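Wiswood Breakfast Set: README (please read the fault notes first!)

So this is the breakfast half of the Wiswood recordings, two arms over one table, 300 episodes. I'm happy with most of it, but 20 of them have a nasty fault in them and I want you to know before you train on anything.

In November the right arm started dropping out mid-reach. It would go limp for a moment, sag toward the table, then snap back to its last commanded pose (scary the first time, I had a hand near the toaster). Episode 68 is the worst one.
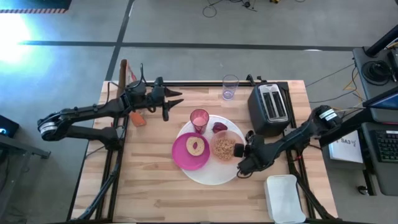 Can I still use the faulty episodes?
For failure detection, sure, but keep them out of imitation training. The joint log keeps repeating old values during the dropout, so the arm looks perfectly still on paper while it's falling.

I traced it to a power connector at the shoulder that had worked itself loose. Bavesgate sent a locking one and I haven't had a dropout with it yet. The bad episodes are tagged `arm_fault` in the index. Version 2 of the loader skips them by default, pass `--keep-faults` if you want them back!

Contact: the Wiswood data desk at Bavesgate | 20 shares | 2 comments | Back to top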